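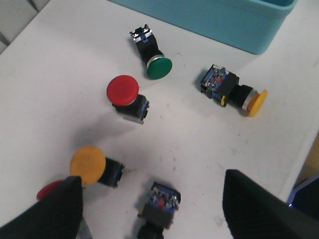

Nirnham, Mar 30, 2018

Minutes of the spring parts meeting, Nirnham Repair Shed

I'm taking notes again, so apologies in advance for the wandering. There were 11 of us around the long white table, and we got going a bit late because the kettle had to be refilled twice. The minutes of the last meeting were passed with one correction: the spare fuses are in the hall cupboard and have been all along.

1. The push buttons

Most of the evening went on these. We had a few of the switches tipped out on the table next to the teal bin so people could pick them up and have a look, and everybody did, at length! Green, red and yellow caps, black bodies, and on several of them the blue contact block at the back with the screw terminals. The red one has the big mushroom cap and was the clear favorite of the night (it is very satisfying to hit).

The question was how to store them. We currently have 205 buttons from the Bavitz clear-out, all jumbled together, and finding a particular one takes forever. Two ideas were on the table. One was sorting by cap color, which looks lovely and which I argued for. The other was sorting by what the contact block does, normally open in one bin and normally closed in the other. We went back and forth on this for a good half hour and I lost. Contact type it is, with colors kept in bags inside each bin.

Agreed: every switch gets tested with a meter before it goes in. Anything that fails goes in the stripping box, and the caps and metal rings get saved. Please don't throw out the mounting brackets, even the bent ones. We are always short of them.

2. The bins

We have plenty of the small plastic bins but the labels keep peeling off. Somebody suggested tie-on tags and somebody else suggested writing straight on the plastic with a paint pen. We'll try the paint pen on one bin and see how it looks in July.

3. The Poon control panel

This is the old packaging line panel we promised to get going for the open day. The wiring diagram has turned up – minus its second page – so we can at least start on the top row. It needs five buttons: two green, two yellow and a red for the stop. The holes have been measured and the common size should fit, although the bottom left one has been drilled out at some point and may want a washer behind it. I said I'd bring a selection.

There was some grumbling about the color of the panel. It stays gray for now.

4. Money

We have $2,054 in the account after paying for the bench lamps. The Prirnness shelving came up again. The price is fine but delivery to Nirnham costs over a third of it, so we're asking if anyone has a van and a free morning. Left open until next time.

5. Other bits

The side door is sticking and needs planing. Whoever borrowed the small terminal screwdriver, please bring it back, I had to use my pocket knife. Coffee money is still a dollar a cup and the jar is looking thin.

Sorting night for the buttons is set for two weeks from now, same room. Bring a meter if you own one, and reading glasses, as the markings on the contact blocks are tiny. I'll bring bags and the paint pen.

We finished a little after nine and stacked the chairs.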